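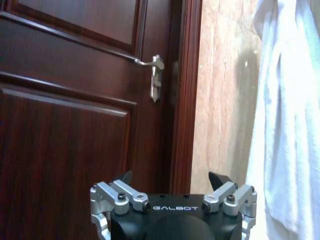

Figure 2. Panelled interior door with lever handle on an elongated backplate, beside a wall faced in beige stone or marble-patterned tile.

Search this journal Advanced search Go

3.2 Doors and their fittings

The survey recorded 651 interior doors across the Sernside and Ogola housing areas. Each was entered on a single sheet giving the form of the leaf, the finish, the type of handle and the facing of the wall on either side. Flush doors made up the larger part of the record and are treated in Section 3.3. The present section deals with panelled doors, which were more common in the older blocks and in flats where the occupier had paid for the work.

The door in Figure 2 belongs to the group we have called dark varnished. Its leaf is divided by a broad rail into an upper and a lower recessed panel, each bordered by bevelled moulding. The glossy finish leaves the vertical grain of the wood visible, and the door frame is of the same reddish-brown colour. Matching of this kind was taken in the survey as a sign that leaf and frame had been chosen together. Where the two differed in colour, occupiers usually told us that the leaf had been replaced.

Handles were sorted by the shape of the backplate. Plain rectangular plates and round roses were the usual choice on flush doors. The dark varnished group more often carried a long decorative plate, as in Figure 2, where the outline is slightly scalloped and tapers to a point at the lower end. The bright silver metal stands out strongly against the dark wood. Several occupiers at Ogola spoke of this contrast with approval, and one household had kept to the same pattern of handle in every room. Others found polished plates tiresome to keep free of finger marks and said they would choose a duller surface another time.

Wall facings were recorded only where they met the door frame. Mottled facings in cream, peach and light brown were noted in 13 of the blocks visited. We did not test the material, and the sheets therefore use the term "stone or stone-patterned" throughout. The joint between facing and frame is of some interest to repairers, as a frame set before the wall was faced can be difficult to remove without damage to the edge.

Comments (2)

Ewan Mahuika
Was the height of the handle above the floor entered on the sheets? It would be useful to compare with our Norkus returns.

Reader, Monday
The term "rose" should be explained at first use. Otherwise a clear section.

13 shares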